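Sillón clínico reclinable Prulus para salas de tratamiento y hospital de día
Equipamiento sanitario – Mobiliario de paciente – Gronari

El sillón clínico Prulus está destinado a unidades de tratamiento ambulatorio, salas de diálisis y hospitales de día en los que el paciente permanece sentado durante sesiones prolongadas. Gronari lo suministra a centros públicos y concertados, en pedidos unitarios o dentro de proyectos completos de equipamiento.

La estructura admite una carga máxima de 400 libras y se apoya en cuatro ruedas con freno centralizado. El respaldo y el reposapiés se regulan de forma independiente mediante mando con cable, y el paso a la posición horizontal puede efectuarlo el personal desde cualquiera de los dos laterales. El tapizado es continuo y sin costuras en la zona del asiento, y admite los desinfectantes de superficie de uso habitual en el medio hospitalario.

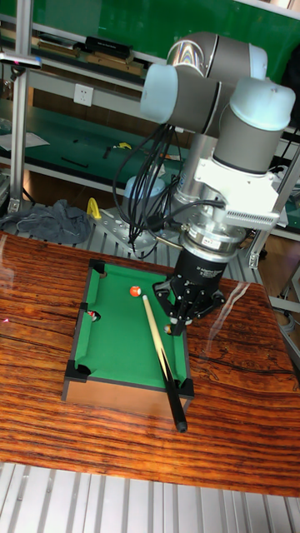 Los reposabrazos son abatibles y regulables en altura, de modo que el brazo del paciente quede apoyado durante la canalización de la vía o la extracción. Para las unidades que atienden a pacientes con movilidad reducida se recomienda la versión con elevación eléctrica, que facilita la transferencia lateral desde silla de ruedas o camilla.

Características técnicas
Anchura útil del asiento: 22 pulgadas
Regulación: respaldo, asiento y reposapiés, con motores independientes
Posiciones memorizadas: 3
Alimentación: red eléctrica, con batería auxiliar
Tapizado: poliuretano sin látex, disponible en azul, arena y verde salvia
Accesorios opcionales: portasueros, bandeja lateral, portarrollos y cojín cervical

Plazos y suministro
El plazo de entrega ordinario es de alrededor de 34 días desde la confirmación del pedido. Los accesorios se sirven junto con el sillón salvo indicación expresa del centro. En los pedidos destinados a salas en reforma, Gronari puede retener la mercancía en su almacén de Jalstead hasta la fecha de recepción de la obra – previa solicitud por escrito y sin cargo durante el primer mes.

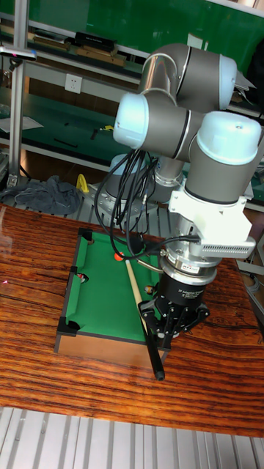 Brazo robótico con pinza y mesa de billar en miniatura.

Instalación y formación
El precio incluye la descarga, el montaje en sala, la retirada de embalajes y una sesión de formación dirigida al personal de enfermería. La formación está coordinada por Folasade Etim, del departamento de Aplicaciones Clínicas, y se imparte en el propio centro en horario acordado con la supervisión de la unidad.

Garantía y servicio técnico
El sillón dispone de garantía sobre la estructura, los motores y la electrónica. El tapizado se considera elemento de desgaste y cuenta con condiciones propias, que se detallan en la oferta. Las incidencias que impidan el uso del equipo se atienden en un máximo de 96 horas. Los contratos de mantenimiento preventivo comprenden una revisión anual, que en los centros con actividad estival reducida se programa preferentemente antes de septiembre.

Solicitud de oferta
Las peticiones de presupuesto deberán indicar el número de unidades, el color del tapizado, los accesorios requeridos y la dirección de entrega. Para proyectos de equipamiento integral puede solicitarse una visita previa a Oluwaseun Usman, responsable de Proyectos Hospitalarios.

Referencia de catálogo: Prulus, serie clínica. Ficha revisada el 13 de enero de 2026.
Productos relacionados: mesa auxiliar Oyelaran, taburete clínico Oyelaran, biombo de tres cuerpos.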